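Prolivness forum > Software > Perception and control
Thread: Gripper width lags pose in recorded demos, policy closes early

tarn_loop
Wednesday, 9:14 am

We're training a pick and place policy from hand-held gripper demos. Task is household items into and out of an open carton. Pose comes from visual-inertial odometry on the wrist camera, width comes from the finger tracking node in Taker. Control runs on a Ranberg arm.

Symptom: on replay the fingers close before the arm has finished the approach. It clips the near edge of the item or pushes it into the cardboard. Offline loss looks fine. The offset is the same sign every time, which makes me suspect timestamps and not the policy.

Config, trimmed:

pose_rate: native
width_source: finger_track
width_filter: median
action_horizon: 16
sync: nearest

Has anyone measured the latency between the two streams properly?

kilohenry
Wednesday, 9:40 am

What does "nearest" resolve against, capture time or arrival time? In older Taker builds the width node stamps on publish. If the tracker takes 45 ms per image then every width sample is late by 45 ms, and you have taught the policy a relationship that isn't there.

tarn_loop
Wednesday, 9:52 am

Arrival, from what I can see in the node source. But that would make width late relative to pose in the demos. I'd expect the policy to close late on replay. We see early.

kilohenry
Wednesday, 10:05 am

Depends what else you compensate. If your runtime shifts gripper commands forward to cover actuator delay and the demos were also shifted during export, you have corrected twice. Check the export script for a lead term.

offcentre_grey
Wednesday, 10:31 am

I don't agree that it's timestamps. Constant sign, yes, but did you check for constant magnitude? We had the same behaviour and it was observation mismatch. The policy was using how much of the blue finger pads showed in the image as a proxy for distance to closure. On the arm the camera sat slightly lower, the pads looked bigger, and it read that as further along in the grasp. Moving the mount fixed it. No change to sync at all.

kilohenry
Wednesday, 10:44 am

That gives you an error that varies with item width. A clock error gives you one that varies with approach speed. Run the same item at two speeds and you'll know which you have.

offcentre_grey
Wednesday, 10:50 am

Fair test. I'd still do the mount first because it takes five minutes with a ruler.

tarn_loop
Wednesday, 1:18 pm

Ran it. Same tin, same start pose, normal speed and half speed. Early closure distance at half speed is a bit over half of what it was at normal speed. So mostly time, with something left over.

Export script does have a lead term. It's 80 ms, added by whoever set up the Leclerc converter in March, no comment in the commit. The runtime applies its own 80 ms. Kilohenry was right about the double correction.

vb_planner
Wednesday, 1:37 pm

Take it out of the export, not the runtime. Recorded data should stay in capture time. Latency belongs to the machine doing the playback, and you will change machines before you re-record the demos.

kilohenry
Wednesday, 1:41 pm

Agree. Also fix the publish stamp while you are in there, otherwise removing the lead exposes the 45 ms going the other way.

offcentre_grey
Wednesday, 1:55 pm

And the remainder at half speed? I'd put that down to the view. Can you post what the wrist camera sees at the start of an approach? Fingers open, over the carton.

tarn_loop
Wednesday, 2:20 pm

Start of one of the demos, before going in:
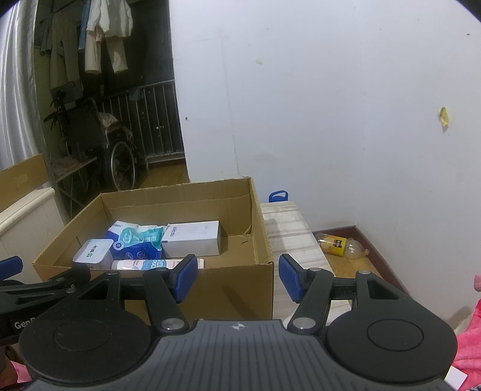 vb_planner
Wednesday, 2:26 pm

Should the width be normalised per device or logged in metres?

Log it in metres with the calibration file stored beside the episode, then normalise when the training set is built. If you normalise per device at record time, a worn or refitted finger pad changes the meaning of 0 and 1 and there is no way to recover it later.

offcentre_grey
Wednesday, 2:48 pm

Looking at the demo view: the pads are well clear of the items, with an open gap between them, so tracking should be easy at this point. My worry is more the background. There's a balcony with hanging clothes on the left and a big plain wall on the right. How does your odometry hold up when you pan across to the wall side?

tarn_loop
Wednesday, 3:02 pm

It drifts a little when the wall takes over the view. We gate episodes on feature count and drop the bad ones. Out of 728 episodes the gate removed 16.

vb_planner
Wednesday, 3:09 pm

Feature count is a weak gate. You can have plenty of features sitting on something that moves, cloth in a draught for instance. Use reprojection residual, or close the loop by returning to the start pose and checking the error there.

kilohenry
Wednesday, 3:15 pm

Start-pose check costs operator time on every episode. Residual is free. I would only do the loop closure on a sample.

vb_planner
Wednesday, 3:18 pm

It costs a couple of seconds. We do it on all of them and I wouldn't go back.

tarn_loop
Wednesday, 4:47 pm

Update. Lead term removed from export, width node now stamps at capture, whole set re-exported. Short fine-tune on top of the old checkpoint just to see the direction. Early closure at normal speed is mostly gone. There is still a small error on the wide carton item, and it doesn't change with speed, so I owe offcentre_grey a look at the mount. Full retrain is queued overnight.

offcentre_grey
Wednesday, 4:53 pm

Measure from the finger pivots to the lens, not from the housing. The housing on ours wasn't square to the fingers.

tarn_loop
Wednesday, 4:58 pm

Will do. Patch for the stamp is on the Taker tracker if anyone wants it before the next build. It changes the message header only, so old recordings still load, but they keep the old stamps unless you re-run the tracking.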